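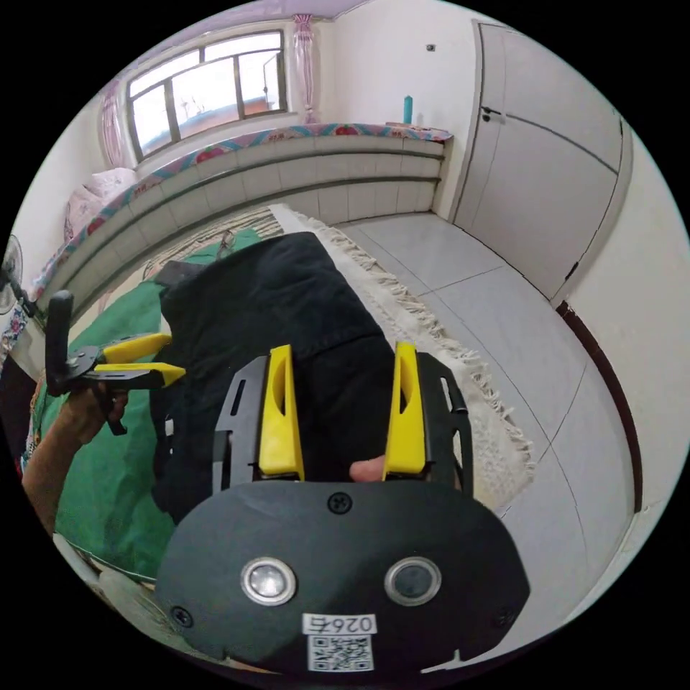
Black cloth on the fringed cream rug, ledge behind.

Flattening a fringed rug on tiles
Posted 1 October 2021 in Floors and Textiles

Mikholm
I fold laundry on a cream rug laid over large grey tiles. The rug creeps and the tassels curl under. Is there a fix without glue?

Yuan
Use an open-mesh rubber underlay, trimmed 2 cm short of the woven edge on each side so that it stays clear of the fringe. Mop the tiles and let them dry first. Comb the tassels straight while damp and leave them for 10 hours. Black trousers pick up cream fibres, so put a sheet down before folding.

Plonix
Double-sided tape. Mine has held since March.

Braltemura
Tape leaves residue in the grout. Underlay, as above. Turn the rug every 4 months.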